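Cisura cell, gripper check, start of shift
Robot off, key in your pocket, coffee somewhere else.

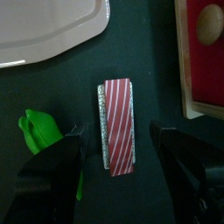 Finger tips. OK. Some wear on the left one, same as in November. Swap at 200 hours whether they look tired or not. They always look fine until they drop something.

Finger mounting screws. One loose, tightened. Third time. Whoever is using the short hex key from the Rakena kit, please stop. It is rounded off and fools you into thinking you've done something.

Wrist camera lens. Wiped. Dry cloth only. We have tried sleeves and we have regretted sleeves.

Camera cable. OK through a full wrist turn. Clip at the elbow is a zip tie pretending to be a clip. Flundotine part on order, still.

Open and close, 15 cycles, empty. OK. Slight squeak on closing. Greased the slide, squeak now sounds more expensive. Watch it.

Grip force on small blocks. OK at low setting. Put it back to low if you changed it for the Irnside job. You did change it.

Work surface. Fixed down at all corners, no ripples. Crumbs found. No comment.

E-stop, both buttons. OK. Press them for real, don't just look at them.

Cycle counter. Past 1,000 since last full service, so that is due. Form is in the drawer under the 31 old forms.

Cell released for use, squeak and all.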